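The Lid Test
Opinion
15 April 2018

My mother had a rule that you could not leave her kitchen until every container had its own lid on it. As a kid I thought this was the dullest job in the house. I now think it is one of the most interesting jobs in robotics, and I've spent a good part of the winter telling anyone who'll sit still long enough.

Take a plain plastic storage box, the kind with a handle and a latch on each side. Closing it takes you a couple of seconds and you do it while talking to somebody. You pick up the lid, turn it the right way round, lower it, feel for the spot where it drops into the rim, push, and snap the latches down one after the other. If it's a bit crooked you know before you see it, because your fingers tell you. Then you carry it off to the garage and never think about it again.

Now ask a machine to do it. On a factory line this was handled long ago, with a fixture that holds the box in the same place every time and an arm that repeats one motion all day. I have no quarrel with that, it's wonderful engineering. But my kitchen has no fixtures. The box is wherever I dropped it, the lid is somewhere else, and there's a cereal bowl in the way.

So can machines do household chores yet? My answer is: a few, some of the time, slowly, and the list is growing in a way that makes me very happy. The part that excites me most is how the teaching has changed. Instead of writing down every motion in code, people pick up a pair of grippers, do the chore themselves with those, and record it. Then they do it again. The machine learns from the pile of recordings. It's closer to how I learned to fold a fitted sheet (badly, by watching) than to anything I was taught in programming class.

And you do learn respect for your own hands. Two stiff fingers, a tabletop, and suddenly a latch is a serious opponent.
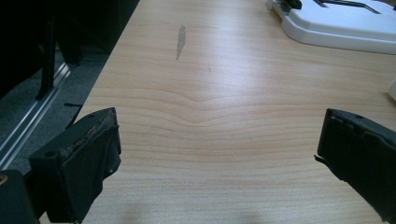 Reda Cherkaoui wrote to me after an earlier column to say I was grading on a curve. A person steering a gripper through a chore proves only that a person can do it, the letter went, and until the arm does the same thing alone, in a house it has never been in, with a lid it has never met, we should all stop using the word "yet" as if it were a promise.

Fair enough! I've thought about that letter a lot, and I agree with more of it than I expected to. "Yet" does a lot of quiet work in articles like mine. But I'd push back on one thing. If a person can close the box using nothing except two crude jaws and no sense of touch to speak of, then the hardware is good enough for that chore. What's missing is the know-how, and know-how is the thing we've recently gotten better at collecting. Ten years back I couldn't have said that with a straight face, as the hand itself was the excuse.

How much know-how does it take? Nonura, a small outfit whose newsletter I read faithfully, set itself 700 recordings of a single chore, which was clearing a table into a bin. It worked on their table. They moved to a different room, with a different bin, and it fell apart, so they went to 3000, spread over as many rooms as they could borrow. That version could cope with a bin it hadn't seen before, most of the time. I find that thrilling. I also notice it was still one chore.

The box-and-lid business is harder than it looks on paper because it wants both hands. One has to steady the box or it slides away the moment you push. The other has to do the fussy part. And the two have to agree on when. 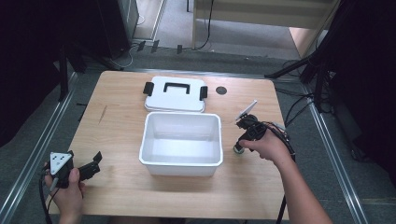
Two grippers, an open box, and the lid waiting behind it.

I'd like to see more writers spend an hour trying this. I did, last September, at an open day in Brerkton, and I was terrible. Really terrible. I got the lid on and then couldn't close the second latch without popping the first one open, over and over, while a line of ten-year-olds waited for their turn and did better than I had. I came home and closed every box in the house just to feel competent.

What stayed with me was how much I leaned on things I'd never noticed leaning on. I wanted to brace a wrist against the table. I wanted to feel the edge of the rim. With my own hands I would have pinned the box with my forearm, or my hip, or my chin if it came to that. Urho Toivonen has a nice line about this in his talk on shop-floor packing: the last inch costs as much as the whole yard before it. Getting the fingers near the container is pretty easy now. Getting them to do something useful once they arrive is where the hours go.
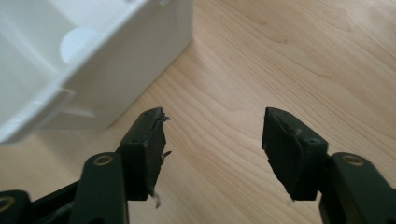 Jaws open over the table, with the white container off to one side.

Shop floors will get there before houses will, I'm fairly sure. A packing bench has fewer surprises than a kitchen, and somebody is paid to tidy it. If I had to bet, I'd bet on closing and stacking boxes, loading trays, sorting returns, that sort of thing, with a person nearby to step in when the lid goes on backwards. Houses come later and in pieces. Dishes before laundry. Laundry before whatever is going on in my hall closet.

I'm aware that people in my line have said "soon" for as long as I've been alive, so I won't. I'll say that I used to read the research papers for the ideas and now I read them for the chores, and there are more chores in them every month.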